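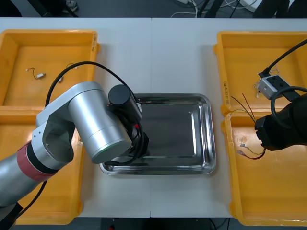 Two arms, four yellow bins and a steel tray on the Trondstead Robotics Club bench. The right-hand gripper has hold of a bundle of colored wires. Photo: Trondstead Robotics Club

FOR IMMEDIATE RELEASE

Trondstead students take two-arm wire sorting to Junix Challenge in July

TRONDSTEAD – Wires are the hard part. Ask any of the 20 students in the Trondstead Robotics Club, who will enter a two-arm sorting station in the student division of the Junix Challenge this July.

The task: pick small electrical parts out of bins, move them to a center tray, no human hands. Teams get three runs, best one counts. Parts are loose wires, connectors, bigger items such as a socket box. Blocks and balls were last year. Wires bend, they snag, they hang on to eachother.

The club has logged 1183 practice picks so far this semester. Most of the trouble has been with thin wire bundles, where the gripper has to close low enough to get all the strands. Students write and test there own code in pairs and keep a shared log of every drop.

"We spent over 31 hours on grip height alone," the team said in a joint statement. "Still not happy with it. Better than it was in the spring."

Sponsor Dallata is covering the entry fee. Bright, the after-school program that hosts the club, provides the room and bench time.

Open practice is Wednesday at 4 p.m. in the Bright workshop. Families and press welcome, no sign-up needed. Closed-toe shoes please. New members can join on the day – no experience required, grades 9 and up.

Media contact: Trondstead Robotics Club press desk, c/o Bright front office

###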